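The Box You Might Need Later
On moving, not moving, and the cardboard that stays behind

When I left Grovmont for the first time, I owned a bed, a bicycle, a pan with a wobbly handle and a large collection of empty boxes. I took all of them with me. The boxes rode inside other boxes, which seemed to me at the time like good planning.

The drive was 238 miles. I remember the figure well, having read it off a rental contract over and over while a man at the counter looked for a pen. Each mile cost extra. So I can say with some confidence that I paid a truck company to carry air, wrapped in cardboard, across most of a state, and that when I arrived I put the air in a closet and closed the door.

I've moved four times since then, and the closet has come along in spirit every time. At present it's the space under the basement stairs. There's a box in there for a coffee maker that died during a previous presidency. There's a box for a printer, with the foam still in it, both halves, pressed back together the way they came. There is a very good box from Plulia, the lamp people, with a lid that fits so well it sighs when you lower it. I no longer have the lamp. I gave the lamp to a cousin in a grocery bag.

If you live in a home with a door and an address, I suspect you have a version of this. Ask around at dinner. People who'll tell you their salary and the state of their knees will go a bit quiet when you bring up the boxes, and then one of them will say, well, you have to keep the one for the television, and you're off for the evening.

The television box is where it begins, I think. It's the respectable one. The store tells you to keep it until you're sure, and 30 days later you are sure, but by then the box has a place. It stands behind the guest room door, flat side to the wall, and the guest room door opens a little less than it used to. Guests learn to come in sideways. At some point it stops being the television box and becomes part of the house, like a radiator.

After that, the standard drops. The blender had a nice box. The boots had a nice box. The boxes from the move itself were nice, they'd cost money, you'd be a fool to throw out a wardrobe box with the metal bar still in it when your lease is up in a year. Your lease gets renewed. You buy a house. You're forty-six and you have a wardrobe box.

My own theory is that an empty box is the cheapest form of hope on the market. It says you may yet move to somewhere better, or sell the blender to a stranger for nearly what you paid, or have a present to wrap that happens to be exactly the shape of a pair of size nine boots. None of this has to occur. It only has to be possible, and the box makes it possible, and all it asks for is a square yard of floor until you die.

There's also the opening of it. I'm suspicious of people who claim not to enjoy opening a box. The tape gives, the flaps come up, and for a second or so the thing inside could be anything, even if you have the receipt in your pocket and know perfectly well it's a shower caddy.

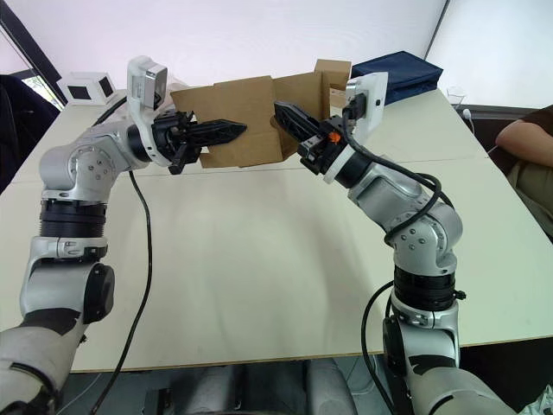

I keep them for the cat, one reader wrote after I mentioned all this in a shorter piece last November, and the cat has been dead for six years, and I would like it understood that this is still my reason.

I understand it completely. Cats are the best excuse the box keeper has ever been handed, with children a close second. A child can turn a dishwasher carton into a ship, a bank, or a place to eat crackers where adults aren't welcome. What they don't tell you at the hospital is that the child's interest lasts until lunch, and then you own a dishwasher carton with a window cut in it, and it has been given a name, and you may not put it out for recycling without a hearing.

Other letters came in after that one. A couple in a third-floor walk-up keep every box their groceries arrive in, broken down flat and filed by size behind the couch, and were pleased to report that they'd needed one in the spring. It was too small. A man had saved the carton from his father's record player, and then his father's record player went back into it, and it was a perfect fit, and he didn't say anything further and I haven't made fun of him once. A third writer asked whether I'd lost a lid.

The trouble with any account of box keeping is that once in a while the keepers win. Two winters ago I had to send back a humidifier, and the company wanted it in its original packaging, and I went down under the stairs and found the original packaging. I'd like to describe how that felt, but I've been asked to keep this suitable for a general readership. I carried it up into the kitchen like a trophy. I called out to my household to come and look. The household came, looked, and asked whether this meant the rest could go.

It couldn't. You don't break up a winning team.

Moving companies have watched all this for a long time and made their own arrangements. The outfit that took me across town last time, Rukside, will bring you clean new boxes and come back later to collect them empty. The idea is wonderful. I signed up for it at once, and was looking forward to being a different kind of person. Then the day came for the pickup, and I found that I'd been using two of the boxes to hold some smaller boxes. I was charged for them at a rate I thought was fair.

Palacios, the hardware store at the end of my street, has taken the other road. They put their empties outside the side door every morning and let the neighborhood have at them. By ten they're gone. I've stood in line there, or in what would have been a line if we'd been willing to admit we were waiting for something. We all looked at the paint chips. When the door opened, a woman in a very good coat moved faster than I've ever seen a person move in a good coat, and she got the one with the handles.

I asked at the counter whether most of those people were moving. The answer was a look.

Then there is unpacking, the part of the subject where my own record is worst. Moving in takes a day. Unpacking takes however long you have. The kitchen is done by the first evening, because you're hungry, and the bathroom by the first night. The books go up over a weekend, in the wrong order, with a promise to fix it. After that you enter the long middle period. What's left are the boxes marked MISC, and under MISC, in smaller letters, some desperate later hand has added OFFICE? or WIRES or just the word NO.

These need a table. You can't sort a MISC box on the floor past a certain age, and if you do it on the bed you've set yourself a deadline you won't meet. What you want is a big clear surface, somewhere to spread things out and see what you've got. Few homes have one. Every flat surface in mine has already been spoken for by mail, or by the fruit bowl, or by a plant we're all being brave about.

So people push two together. It's what my grandmother did for holidays and what my neighbors do for taxes. You drag in the one from the porch, line it up with the one you've got, crouch to see if the tops are level, and fold up a piece of (naturally) cardboard to go under the short leg. A pushed-together table is a serious thing. It makes the room look as if a decision is about to be reached.

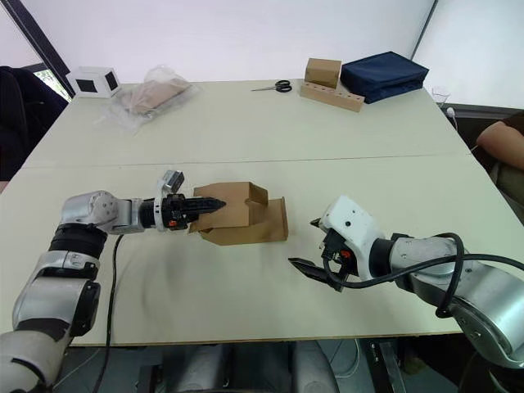
Two sections, one tabletop.

What happens next is always the same, at least in my house. The first things out of the box go neatly along the far side, in a row, with plenty of room around each. You're a curator at this stage. A candle. A tape measure. A thing that belongs to another thing. By the second hour the row has filled in and a new one has begun in front of it, and by supper you can't see the table, and you eat on the couch with your plate on your knees, saying you'll finish up tomorrow.

The pushed-together table then stays for a while. Ours once stayed from the end of summer until we needed the room for a tree. People began leaving their keys on it. It got its own lamp. When I finally cleared it, I found that nearly everything on it fell into one of two groups, things I'd been looking for and had since bought again, and things I couldn't identify but was afraid to throw out in case they turned off the furnace.

I put the second group in a box. It was a beautiful box, as it happens, the Plulia one, and when I lowered the lid it made its little sigh. I wrote MISC on the side. I stood at the top of the basement stairs with it for a minute or two, going through the usual arguments.

My sister, visiting, suggested that the sensible course would be to get rid of one old box for each new one that comes in. She has a system like this for sweaters and is unbearable about it. I said I'd try. I went down under the stairs that same night in good faith, with a knife for the tape, and got as far as the printer box. I took out the foam. I looked at both halves. They still fit together so nicely.

I did throw out the coffee maker box. It was collected early, before seven, and I heard the truck from bed. Then on the way back from Palacios later that week I passed a coffee maker at a yard sale, the same model, in working order, two dollars. The man running the sale was sorry, but he didn't have anything for me to carry it home in.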